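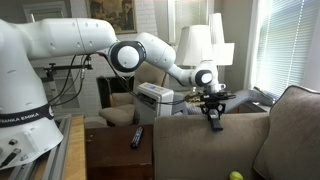
Choosing decoupling capacitors: speaker notes
Ikhsan Saragih, May session

Slide 1. Title
Introduce self. Talk runs to the break at 10:45. Questions on layout go to the end; questions on part numbers can be asked as we go.

Slide 2. What the capacitor does
A digital chip draws current in short bursts. The supply is some distance away, and the trace between them has inductance. During a burst the voltage at the pin drops. A capacitor close to the pin supplies the burst and refills between bursts. Keep this short, most of the room has seen it.

Slide 3. The real part
Draw the series model on the board: C, ESR, ESL. Below self-resonance the part behaves as a capacitor. Above it, as an inductor. Point out that package size sets most of the ESL, and that going from one value to the next in the same package changes the right-hand side of the curve very little.

Slide 4. DC bias
Class 2 ceramics lose capacitance under applied voltage. Small packages lose more. Ask who has looked at the bias curve for a part they use now. The value printed in the bill of materials is the value at zero volts. Read the curve at the working voltage and use that number in the calculation.

Slide 5. Worked case, Derese board
Load step: 200 mA. Allowed droop: 83 mV. Target impedance is droop divided by step, so 0.415 ohm. Do the division on the board. Then show the impedance plot and mark where the line crosses. The first layout met the target at low frequency and missed it further up. The fix was shorter vias. No parts were added.

Slide 6. Placement
Order of priority:
- loop area between capacitor, power pin and ground pin
- via directly at the pad, no trace neck
- distance from the chip
With solid planes close to the surface, distance matters less than the first two. On a 2-layer board distance matters a great deal. Say this twice, it gets lost.

Slide 7. Mixed values
Parallel parts of different values can produce an anti-resonance peak between their two minimums. Low-ESR ceramics make it sharper. Show the Skarnska plot with 3 values fitted, then the same board with one value throughout. The second curve is flatter. Mention that a bulk part with moderate ESR helps damp the low end.

Slide 8. Measuring
Use a short ground spring on the probe, not the clip lead. Set bandwidth limit off. Trigger on the load step. For impedance, two-port shunt-through, with a common-mode choke on one cable to break the ground loop. The Plevix fixture drawing is in the handout, last page.

Slide 9. Before sending a board out
Check bias curves, via placement, voltage rating and height limits. If purchasing swaps a vendor, check the bias curve again. Biltano rev B had this exact problem: same nominal value, same package, different curve.

Slide 10. Questions
Leave slide 5 up during questions. Spare plots follow this slide if anyone asks about temperature.

14 shares | 2 comments
Contact | © Ikhsan Saragih | Back to top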